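An Afternoon at the Trastent Open House: Mock Jury, Long Shelves and Very Good Soup
Posted 2018-06-13 by Lwazi Steyn
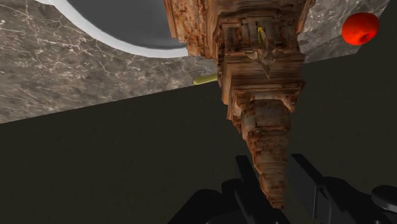

Rust-brown, banded and ledged, and narrower toward one end.

I have been writing up product liability cases for this newsletter long enough that people assume I must have sat on a jury at some point, and I never have. I get the summons, I arrange for somebody to feed the dog, I read most of a paperback in the waiting room and then I'm thanked and sent home. So when Anel Moodley wrote to say that Trastent was opening its doors for an afternoon and needed people to sit as mock jurors, I answered before I'd finished reading her email (which meant I missed the part about parking, more on that later).

Trastent, for those who don't know it, does the in-between work of civil litigation. Law firms on both sides send over their documents and exhibits, and Trastent stores them, numbers them, and gets them to the courthouse in the right order on the right morning. They also rent out a practice courtroom, and that was the part I most wanted to see. The whole operation is on the second floor of the old Ngubane building, up a staircase that is a good deal grander than anything it leads to. I mean that kindly. It has brass rails!

Anel met us at the top and took us through the records room first. It holds 2000 boxes when it is full, and she told us it has been full since January. I asked if everything wasn't scanned by now, and she gave me the patient smile of a person who hears that a lot. Most of it is scanned, but the originals still have to be kept until a case is closed and the time for appeal has run out, and an asbestos or solvent claim can easily outlive the lease on the room it's stored in. She showed us a shelf of maintenance logs from a machine shop, small ledgers with soft corners, that had come in with one widow's claim and had been out to court and back more than once. The names were covered, of course. I found myself wanting to know how it came out, and she wasn't able to tell me.

From there we were handed along to Mitiku Mersha, who runs the indexing side and who talks as fast as anyone I have ever tried to take notes from. His team uses a program called Trallora to track every page by the number stamped in its corner, and he had us try to find a memo with it. My group had a vague description of the memo and the name of the department it came from. We found a great many parking notices. Mitiku came over, typed two words and a date range, and there it was, and then he was nice enough to show us how he'd done it, which I wrote down and now can't read. His bigger point stayed with me, though. When you hear on the news that a company "turned over" a mountain of paper, what follows is months of people sitting and reading it, and most of them will never see the inside of the courtroom where three or four of those pages get held up.

Then the trial. The practice courtroom is smaller than a real one, with a proper bench and a jury box, and chairs that swivel, to the great joy of the juror beside me. Our case was a made-up one, Estate of a furnace repairman against the Sterkura Gasket Company, boiled down from what would be weeks of testimony to a little under two hours. Sang Lục argued for the family and Lungile Mokgethi for the company. They share an office and have lunch together most days, and you would never have guessed it.

The question we had to settle was whether Sterkura ought to have put a warning on its gaskets sooner than it did, and if so, whether a warning would have changed anything for a man who also smoked for most of his life. Sang opened with the repairman's daily routine, what time he got up, what he carried in the truck, how he scraped the old gasket off by hand. It was very plain and I thought it was wonderful. Lungile didn't try to match it. She went straight to the dates, asked us to keep a calendar in our heads, and reminded us every few minutes what was known when. The exhibit everybody fought over was page 623 of the company's safety file, a short note from a plant manager asking if "the shop fellows" should be told about the dust. Sang read it as proof the company knew. Lungile read the very same lines as proof that someone was asking a sensible question at a time when the answer was still being worked out.

I went into the jury room sure of myself and I wasn't sure of anything after ten minutes. One of our number, a retired bus mechanic, had handled parts like that himself, and he was the one who argued hardest for the company! A young woman who was there for a college class kept bringing us back to the judge's instructions, bless her, because the rest of us kept wandering off into what we felt. In the end we found for the family but put part of the fault on the repairman, and I am still going back and forth on the percentage. We set it at 5 percent for him. I had wanted more, and I gave in, and on the drive home I was glad and then I wasn't.

Both lawyers came and sat with us afterward and asked what had worked, and they took notes on us, which felt very strange. Lungile wanted to know if the calendar had been too much. (It was a bit much.) Sang asked if anyone had been bothered that he never mentioned the cigarettes until the end, and nearly all of us put a hand up.

There was soup after that, lentil, with bread from the bakery downstairs, and I had two bowls and a long talk with Anel about how she got into this line of work by answering an ad for a file clerk. She has promised to let me know when they need jurors again, and I'll pass it along in the newsletter.

Now, parking. Do not use the lot behind the Ngubane building, it belongs to the dentist and they do ticket. The street on the library side is free after lunch. Wear layers too, as the records room is kept cool and you'll be standing in it for a good while.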